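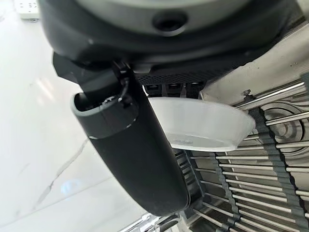 Tourism Products and Itineraries
Handout for Session 7: Reading a package tour program
Reet Kairys

Bring a printed tour program to class. Any operator will do, but choose one with at least two overnight stops, otherwise there is little to take apart.

What a program is

A tour program is a sales text that also works as part of the contract. Those two jobs pull against each other. The sales side wants as many place names per day as the line will hold. The contract side wants as few promises as possible. Most of the odd wording in programs comes from that quarrel, and you should read every verb with it in mind.

The verbs

Visit. You get out of the bus and go in. It doesn't say for how long, or who pays at the door. Check the "not included" list before you believe anything.

See. You may or may not get out. I would assume not.

Pass, drive by, view en route. You stay in your seat. If you are on the wrong side of the aisle you see the opposite sidewalk.

Enjoy. Means nothing. "Enjoy free time in the old town" is a gap in the schedule, often there so the driver can take his legal break.

Optional. Costs extra, and the alternative is usually the parking lot.

Worked case: Flollotthorpe and Ziduvness

The program we use in class is a coach tour sold by Pellow, with local services bought in from Rätsep. Day 2 reads:

After breakfast depart for Ziduvness. Pass the Fishermen's Quarter, Old Customs House and Harbor Wall. Visit the Salt Museum. Lunch at local restaurant. Enjoy the coastal road to Flollotthorpe. Evening at leisure. Overnight.

It looks like a full day with five sights. Cross out everything done from a bus seat and one is left, the museum. The drive between the towns is about 300 kilometers on a road with a lot of bends, so the coast is most of the afternoon whether you enjoy it or not. "Evening at leisure" means dinner is not in the price. "Local restaurant" tells you only that it isn't in another town.

Note too that no times are given. When I asked the operator why, I was told that times "confuse clients." Make of that what you like. A missing departure time is very hard to complain about later.

What students usually say in defense

That everybody in the trade writes this way. True, and worth knowing, but it doesn't help the customer who has paid for a harbor wall.

That a flexible program lets the guide react to weather. Sometimes. I have seen it used far more often to react to a late bus. If weather is the real concern, the program can name the wet-day alternative, and a few do.

That customers don't read the program anyway. Then ask who reads it after a complaint comes in.

Closures

The Salt Museum is shut on Sunday outside the summer season, and the tour has a departure in May that reaches Ziduvness on a Sunday. The program is the same for all departures. Look for the clause on page 2 beginning "The order of visits may change" and decide whether it covers a visit that can't take place at all. I don't think it does. Last year's group was split on it.

Exercise

Take your own program and mark each sight as entered, stopped at, or passed. Add up the driving time from a map, not from the brochure. List every meal and who pays for it. Then rewrite one day so that a customer could tell at what hour they will be where, and keep it under the original word count.

Hand in both versions stapled together, with the operator's small print attached.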